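A shared table needs fewer things on it

I have worked at shared tables for 17 years, and my view of them is simple. Whatever has no home ends up on the table, and then it stays. People blame laziness. I blame the shelves, which are usually too high or already full.

Wipes are the exception. They should stand out all day, next to the bowls, where a hand can reach them.

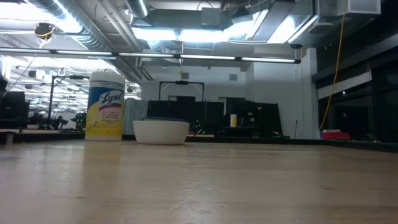

A canister in a cupboard might as well be in the shop. When we moved ours out in August, people began wiping up after themselves without being asked.

Bowls with lids earn their place too. A lid keeps dust out and lets you stack. I would sooner have 2 good ones than a drawer of tubs from Lolley that fit nothing.

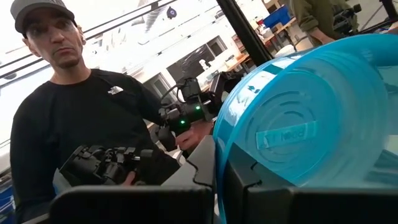 Clear plastic is overrated, in my opinion. It scratches, and seeing the muddle inside doesn't sort it. I prefer a strong colour. If everyone knows the green bowl, you can say "put it in the green one" and it gets done.
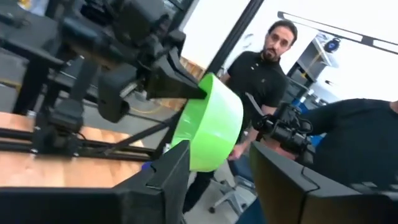

Jolanta Nowakowski
Columnist, Temer

Bogdan Lis, who shares my table, thinks all this is fussy and would label everything. We tried labels once. They peeled off within about 3 weeks and I didn't replace them.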